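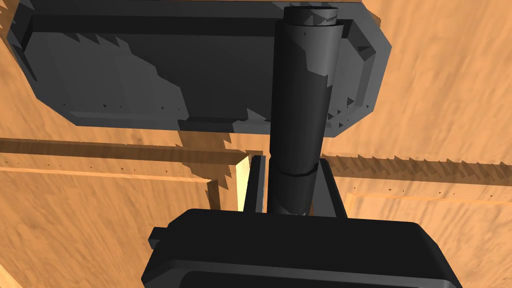 Which ray or skate left this egg case? Found on a cold-water beach

Posted by Bastian Petersen, August 30, 2025

Hi all! Long-time reader, first post, and I'm so excited I can hardly type. My daughter and I were walking the tide line at Tuveten after a couple of windy nights and she came running up with a mermaid's purse. I've read about these since I was a kid and had never once held one!

It's dark brown, almost black, sort of leathery, with a horn at each corner. No curly tendrils anywhere, and I looked hard because I know that's one of the things people ask first. It was dried out and very light when we picked it up. Not counting the horns it measures 51 millimeters long, and it's a bit narrower than that across. One of the short ends has a slit where I guess the baby got out? There was some fluffy, stringy stuff along one side that came off in my fingers (sorry, I know now that I should have left it alone).

What I'd love to know:

Is it a skate or a shark? My daughter is voting shark, very loudly.

Can you get it down to a species from the size, or does it change too much when it dries?

Was it okay to take it home? It's sitting in a jelly jar on the kitchen windowsill at the moment and I'd feel terrible if we took something that was still alive.

I can go back and look for more. We're staying near the Ostermann end of the beach, where the rocks start, and there's a big band of kelp washed up there that we've barely touched.

pebblehopper

Skate! Four horns and no tendrils is a skate. The small sharks that lay eggs where you are mostly have long curly strings at the corners that wrap around seaweed. So your daughter is wrong this time, but tell her skates and sharks are cousins and she can have half a point.

I wouldn't worry about it being alive. Slit at the end means it hatched.

Great find, I've been looking for years and I only have 2.

Maren_tidewatch

Oh, what a lovely one to start with! I'd agree with skate. I'll go through the rest because you gave such good details, and half the people who post here give us nothing but "found a black thing."

First, soak it. Please do this before you measure anything again! A dry case shrinks and curls, and the shrinkage can be big enough to turn one species into another on paper. Put it in a bowl of plain tap water overnight, with a saucer on top if it floats. Some of the thick ones need a second day. When it's ready it will feel bendy, like a wet leather watch strap, and the horns will have opened out a bit. Then lay it flat and measure the length without the horns, the width across the middle, and each pair of horns separately. The horns matter more than people expect. On a lot of skates one pair is clearly longer than the other, and on some the long pair crosses over or hooks inward.

Second, the fluffy stuff. Don't feel bad, everybody pulls it off the first time (I did, and then I threw it in the bin). Those are fibers that help hold the case to the seabed. If there's any left, note which side it's on and whether the edge beside it has a flat rim, like the brim of a hat. A wide rim rules out several species in one go.

Third, your 51 millimeters. If that's dry, I'd expect it to come up noticeably longer after soaking. I'm not going to name a species from a dry length, and I'd be a little careful of anyone who does. You're at the small end, which is good news because there are fewer candidates down there and they're easier to separate.

As for taking it home, an empty, hatched case is fine in most places, though a few protected beaches don't allow you to remove anything at all, so have a look at the sign by the parking lot. If you ever find one that's heavy, plump and closed, hold it up to the light. Sometimes you can see a yolk or even a little wriggling shape, and that is a moment you will not forget. Put it straight back in deep water, in a rock pool if the surf's too rough, and don't let it dry out.

Do log it, too! I use Zekska for mine. They had 2,396 egg cases on the map last time I looked, and hardly a dot on your stretch of coast, so yours would really mean something. You'll want one shot of each side with a ruler next to it. Put the beach name in and the date you found it, even if you never get a species.

And go back to that kelp! Lift it gently and shake it out over the sand. The best time I've ever had was in February after a storm, hands frozen solid, turning over weed until it got dark. I'd have stayed all night if I'd brought a flashlight.

Priltix

not an expert but I found one that looked exactly like that and was told thornback. might be the same? mine was bigger though and kind of square. also the smell goes away after you soak it, mostly

Bastian Petersen

Thank you, thank you! It's in a cereal bowl right now with a saucer on top. My daughter has accepted the half point and wants to know if skates have teeth. We're going back to the kelp tomorrow morning at low tide, and I'll post the new measurements once it's gone soft.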